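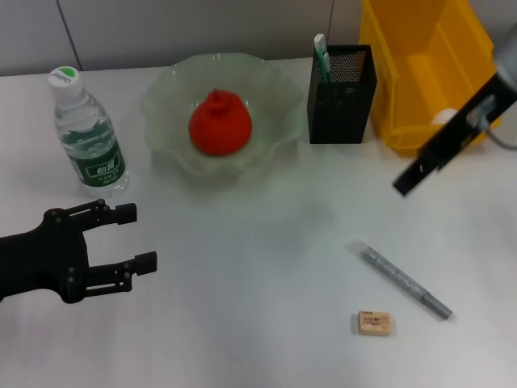

Left gripper opens by itself partway through a move and drops whatever it's carrying

Asked April 5, 2022 in Grippers and End Effectors
2,580 views

Okay, I've been going around in circles on this and my patience is pretty much gone, so I'm hoping somebody has seen it before.

I have a two-arm tabletop setup with a two-finger gripper on the left. I bought the arms used, the controller is a Dadik, and the gripper came as a kit from Choo with their own cable. The job is dull on purpose: pick things up off a white table and put them in a bowl or a bin. Marker, eraser, water bottle, that kind of stuff. It ran fine for weeks.

Now the left gripper lets go in the middle of a move. It doesn't slip — I know what slipping looks like, and this is the fingers going to full open like I'd sent the command. Then it just sits there wide open and the arm carries on to the bin with nothing in it, happy as can be. The log doesn't show an open command from my side. What it does show, every time, is this:

fault 196 (left tool)
tool reset
tool ready

All three lines land within the same second. The arm doesn't stop for it, which bugs me almost more than the drop does.

Things I've noticed:

It happens with the bottle a lot, with the marker now and then, and I don't think I've ever seen it with the eraser.
It's worse when the arm reaches across toward the bin side. Close to home it almost never happens.
The right arm has never done it.
Restarting everything helps for a while, or maybe I just want it to.

What I've tried: reinstalled the gripper firmware, turned the grip force up (worse!), turned the grip force down (better, but then I really do drop the bottle), swapped the rubber pads, and moved the whole power strip to a different outlet. The manual lists 196 as "tool supply event" and says to contact the seller. The seller is a guy who moved to Rillberg and doesn't answer his email.

My real worry is the bowl. It's glass, with one of those wavy rims, and I'd like to keep it. If a bottle comes down on that thing from up high I'm going to be picking glass out of the joints until May. Is this a bad gripper, a bad controller, or something dumb I did?

3 answers

Answer 1 (accepted)

I had this exact thing on a very similar setup, and I'd bet money on the cable. Well, the cable or the connector at the wrist, but start with the cable.

"Tool supply event" is a fancy way of saying the voltage at the gripper dipped. The gripper's little board browns out, reboots, and on a lot of these kits the first thing it does after a reboot is open all the way to find its zero. So from your side it looks like a ghost sent an open command. Your controller never lost power, so it has no reason to stop the arm.

Look at your own list again, it fits really nicely. More force means more current, so a bigger dip. The bottle needs more squeeze than the eraser does. And reaching far across the table pulls the cable tight or bends it at one spot, and if there are a few broken strands in there, that's where they open up.

What I'd do, in this order:

1. Power everything off and take the gripper cable off at both ends. Look at the pins. Mine had one pushed back into the housing, and I only saw it with a flashlight.

2. Put a meter on the supply and ground wires, one at a time, and flex the cable slowly along its whole length. If the reading jumps around, you're done looking.

3. If the cable seems fine, swap the left and right tool cables if yours are the same type. If the fault moves to the right arm you have your answer.

4. When you put it back, leave slack at the wrist and at the elbow. Move the arm by hand to the farthest spot it ever goes and check that nothing is pulled straight. I had mine zip-tied too neatly and that's what killed it.

Until it's fixed, take the glass bowl off the table and use something plastic. Keep your hands out of there too. An arm that doesn't know its tool just rebooted isn't one I'd reach under, and those fingers may close again on the next command whether or not your thumb is in the way.

Also, on my Dadik there was a setting for what to do on a tool fault, and it was set to "continue." Change it to hold if you have it. Mine was buried under the tool page, not under safety, go figure.

Comment from the asker: It was the cable!! Step 2, the reading went nuts a few inches from the wrist end. Right where I'd tied it down, of course. And yes, mine was set to continue as well. It's on hold now and I've got a spare cable in while I wait for a real one. I ran the bottle back and forth to the bin all evening with no 196.

Comment: Did the hold setting survive a restart for you? Mine goes back to continue every time I update.

Comment from the asker: Survived a restart. Haven't updated and now I'm scared to.

Answer 2

Could also be the power supply. I had drops like this with two arms on one supply, and it only showed up when both were moving. Try parking the right arm and running only the left one for a while. If the drops go away, get a bigger supply or give each arm its own.

I'd add one thing to the answer above — don't test with anything that's full of water. Put the cap on tight or use an empty bottle. We lost a keyboard that way at the Fumalville maker space.

Comment: Parking one arm is a good quick test, but it wouldn't explain why it's worse on the far side of the table.

Comment: It might if the far side is where both arms are working. But sure, cable first.

Answer 3

Buy a new gripper. These are all junk after a year.

Comment: The gripper was fine, read the thread.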